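搜索产品、配件、说明书　　搜索

Rodby 地下室除湿机

6/21/26　文／Blažena Trnka

地下室有一种味道，住过的人都认得：旧报纸、土豆、去年没晒透的帐篷，再加一点说不清来历的东西。很多家庭管它叫“老房子的味道”，语气里甚至有几分自豪。我们管它叫相对湿度偏高。

Rodby 是 Tumeo 的一款落地式压缩机除湿机，给地下室、半地下室、储藏间和常年背阴的一楼房间用。它不加湿，不净化空气，不放香薰，不连音箱，也不会在早上向您问好。它把潮气变成水，存在桶里，等您去倒。产品部有人提过给它加一圈氛围灯，会开了一下午，最后保留了一个绿灯和一个红灯。绿灯是在干活，红灯是桶满了。

售价 3,455 元，含一块滤网、一根排水软管和一本写得过于详细的说明书。

【外形和摆放】

机身高 537 毫米，比多数矮柜低一截，塞进楼梯下面的斜角通常没有问题。底部四个脚轮，其中两个带刹车。拎手藏在两侧，手指粗的用户也伸得进去，这是 Ronaldo Honorato 坚持改的，他的手指确实粗。

颜色只有一种，浅灰。我们收到过不少来信希望增加颜色，有要墨绿的，有要奶油色的，还有一位希望做成木纹。机器最后多半站在锅炉和滑雪板中间，浅灰在那里已经算打扮过了。

出风口在顶部，进风口在背面。背面离墙请留出一个手掌的距离。常有人把机器背贴着墙推到底，然后写信来说它声音大、出水少。它是在用很小的鼻孔呼吸。

不要放在晾着的床单正下方。床单会滴水，机器顶部是电路板。需要晾衣服时，放在衣架旁边，出风朝着衣服那一侧，比放在底下干得快，也省得您跟售后解释床单的事。

还有一条：放平。机器歪着也能转，只是浮子会误判水位，有时桶还空着就亮红灯，有时桶满了却一脸无事。老房子的地面往往朝某个方向倾斜，您可以放一颗弹珠试试，它会告诉您朝哪边。脚轮下垫一小块硬橡胶就行，不要垫书，书会吸水，然后书也成了需要除湿的东西。

【除湿能力】

参数表上那个最漂亮的除湿量数字，整个行业都是在又热又湿的测试间里测出来的，条件接近一间刚洗完澡的浴室。您的地下室大概没有那么热。温度低下来，任何压缩机除湿机的出水量都会跟着低，我们的也一样。所以这一页上没有把那个数字用大号字印出来，想看的请翻说明书后面的曲线图，横轴是温度，纵轴是失望程度，中间那条线画得相当诚恳。

循环风量最多 300 立方米每小时，这是高速挡。低速挡安静些，适合楼上有人睡觉的时候用。两挡之间没有“智能挡”。Rafail Mitsotakis-Vlachou 在实验室里做过一版会自己变速的程序，夜里它时快时慢，听上去像有人在楼下来回踱步，试用的几户人家都把它关了。

湿度设定用旋钮，从“干燥”到“舒适”再到“连续”。建议大多数时候停在中间。把旋钮拧到最干，房间并不会因此感激您，木地板会先裂给您看，接着是吉他，接着是电费单。

低温时蒸发器会结霜，机器会停下压缩机，让风扇单独吹一阵，霜化了再继续。化霜期间绿灯慢闪。慢闪不是故障。这句话在说明书里印了加粗，在机身贴纸上又印了一遍，客服每周仍然要在电话里说很多遍，现在写在这里，姑且再试一次。

若房间冬天冷得需要穿外套才能待，请考虑转轮式除湿机。我们不生产转轮式，所以这句话对我们的销售额没有任何好处，Makis Makris 审稿时在旁边画了一个问号，我没有删。

【水箱】

容量 8 升，前抽式，带盖和提手。盖子有一个倒水嘴，倒的时候请慢一点。满桶水比想象的沉，从地下室提上楼，在楼梯转弯处洒出一点，属于这类产品的传统体验。

水箱里的水能不能喝？不能。每年夏天都有人问，理由也都差不多：它看着很清，它是从空气里来的，空气是免费的。冷凝水流过金属翅片，带着空气里的灰尘、霉菌孢子和翅片上攒下的一切，在塑料桶里放上一天，又过了一个温暖的夜晚。请不要喝，也不要给猫喝，不要拿去煮面。猫通常比人先明白这一点。

浇花可以，浇不打算吃的花更好。拖地可以。冲马桶非常合适，几乎像是专门为它准备的。有人问能不能加进熨斗，我们的建议是别加，它不是蒸馏水，里面的细小颗粒迟早会出现在您最好的那件白衬衫上。

水箱每周用清水和一点洗碗液刷一次。不刷也能用，只是过一阵子内壁会滑，再过一阵子会有颜色。到了有颜色那一步，家里通常会为谁来刷发生讨论，讨论的时间往往超过刷桶的时间。

【连续排水】

嫌倒水麻烦的，可以接软管。机身背后有一个带橡胶塞的排水口，拔掉塞子，把随机附带的软管拧上去，另一头引到地漏。软管全程要往下走，中间不能有拱起来的地方。水没有上进心，遇到上坡就停下，然后原路回到水箱里，红灯亮，您下楼，发现一切如旧。

地漏比排水口高的房间，需要另配水泵。Ķēniņš 排水泵是为这种情况准备的，单独出售，夹在机身侧面，自带单向阀。它工作的时候会嗡一声，短促，像一个人清嗓子。半夜第一次听见的时候可能会吓一跳，第二次就习惯了。

软管用久了内壁会长一层东西，夏季里拆下来冲一冲。请在室外冲。

拔下来的橡胶塞放进随机附带的小袋子，小袋子用胶带贴在机身背面。不按这个步骤做的人，在准备改回水箱模式的那天都会打电话来买橡胶塞。我们卖，价格便宜，运费比塞子贵。

【滤网与配件】

Rornex 滤网装在背面进风格栅里，往上一提就出来。它挡灰尘和毛发，保护的是机器，对您的鼻炎没有承诺。两周拿出来看一次，灰了就用水冲，晾干再装回去。养长毛狗的家庭可以看得勤一些，里面取下来的毛有时够再做一条小狗。

滤网可以反复洗，洗到边框变形为止。替换装和原装是同一种东西，没有“升级版”，也没有“加强抗菌版”。Evangelia Karamanlidis 负责配件目录，她的原则是一个零件只准有一个名字，为此得罪过不少做市场的人。

可以单独订购的配件：

Rornex 滤网
水箱盖
排水软管
橡胶塞（见上文，不必难为情）
带刹车脚轮
Ķēniņš 排水泵

湿度旋钮的旋钮帽不单独出售，会随维修免费寄。小孩很喜欢拔它，机器为此特意设计成没有旋钮帽也能用钳子拧。这句话请不要念给小孩听。

【在买之前先看看您的墙】

除湿机处理的是空气里的水。墙里渗进来的水、水管漏出来的水、下雨时从窗井倒灌的水，它也会勤勤恳恳地去处理，一直处理到您退休，但账算下来还是修墙便宜。

有个老办法：剪一块透明塑料膜，四边用胶带封在墙上，过几天去看。水珠结在膜朝房间的那一面，说明是空气潮，这台机器用得上；结在膜和墙之间，说明水从墙里来，请先找做防水的师傅，把我们这一页留着以后看。两面都有，也很常见，那就两件事都得办，顺序是先防水。

踢脚线起皮、墙角一圈白色粉末、纸箱底部发软，这些也都值得蹲下来看一眼。白色粉末是盐，随着水走到墙面，水走了它留下。扫掉还会再来。有人每年春天把它刷白一遍，刷了很多年，墙比从前厚了一些，别的没有变化。

至于刷了漆的墙，颜色深浅不匀未必是潮。滚筒蘸得不够、两遍漆之间隔得太久、刷的人中途去接了电话，都会留下痕迹。用手背贴一下，再买一只便宜的湿度计挂在房间中央，不要挂在窗边，也不要挂在机器出风口上，挂在那里的湿度计永远很乐观。

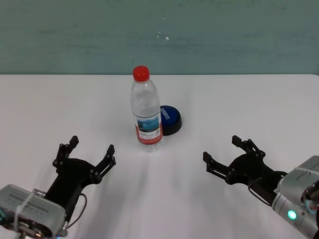 透明塑料水瓶，白色桌面，青绿色的墙。

湿度计看几天再下结论。下过雨的晚上和晒了一天太阳的下午，读数会像两间不同的房子。如果多数时候都停在偏高的那一段，书页发软，盐罐结块，抽屉拉起来发涩，那就差不多是时候了。盐罐结块还有别的解释，比如有人拿湿勺子去舀。这个我们也管不了。

【声音】

低速挡的声音像隔壁房间开着一台老冰箱。高速挡像把那台冰箱搬进来。压缩机启动时有一声闷响，停下时也有一声，后一声小一点。放在空荡荡的混凝土房间里会显得更吵，下面垫一块旧地毯能好不少。地毯请用干的。

如果听到咔哒咔哒的响声，先看水箱有没有推到底，多半是它。如果听到哗啦声，那是水。如果听到有规律的刮擦声，关机，拔电源，打电话，最好在电话里模仿一下，维修组的人听过各种模仿，不会笑。至少不会当着您的面。

【第一次使用】

运输途中机器可能被横放过，纸箱上印的箭头在物流界属于参考意见。到货后请竖直静置一晚再通电，让压缩机里的油回到该待的地方。

第一次开机，关好门窗，旋钮拧到“连续”，让它先跑几天。头几天出水会很多，倒水倒到怀疑机器在自己造水。那是墙、地板、家具、纸箱和帐篷这些年存下来的。等出水慢下来，再把旋钮拧回中间。这时候您可能会注意到那股味道淡了，接着会注意到味道的一部分来自帐篷。帐篷请单独处理。

开着窗除湿的用户，相当于在为整条街除湿。街坊不会知道，也不会分摊电费。

不要用接线板串接线板。不要跟电暖气共用一个插座。不要在机顶放花盆，尤其不要放刚浇过的花盆。

【保修与退换】

整机按购买凭证保修，压缩机的保修期更长，具体年限写在保修卡上。水箱摔裂、脚轮轧断、旋钮帽失踪，不在保修范围内，但可以按配件价购买。把机器放在室外淋雨以后寄回来，并附纸条写“除湿效果不好”的，我们会检测，会回信，措辞会很客气。

退货请保留纸箱和两侧的泡沫。泡沫拆出来以后体积会翻倍，这是所有泡沫的共同点，请耐心把它们按原来的方向放回去。实在放不回去，写信给我们，Ronaldo 画过一张图。

【常被问到的几件事】

能不能一直开着人不在家？接了软管可以。用水箱的话，桶满了它会自己停，等您旅行回来，红灯还亮着，房间恢复到您走时的样子，桶里是一整桶放了很久的水。回家第一件事请先处理它，行李可以等。

房间会不会变热？会，一点点。压缩机发热，热风留在房间里。冬天没人抱怨，六月开始有人抱怨。

能代替空调吗？见上一条。

能把墙上的霉去掉吗？不能。霉要擦，擦完了机器可以帮忙让它晚一点回来。擦的时候戴口罩，开窗，擦完再关窗开机。

衣柜里能用吗？机身比大多数衣柜的底层高，而且它需要空气流通，衣柜需要的是把那些再也不会穿的大衣送走。

能不能放在酒窖？先问酒。怕干的软木塞不喜欢这台机器，旋钮请停在靠近“舒适”的一侧，并且每隔几天去看看湿度计。顺便看看酒也可以。

有没有手机应用？没有。Makis 每季度提一次，我们每季度讨论一次，下次讨论时这一页会更新。

——————

联系我们：售前咨询、配件订购与维修登记，请使用页面上的联系表单
© Tumeo　版权所有
返回顶部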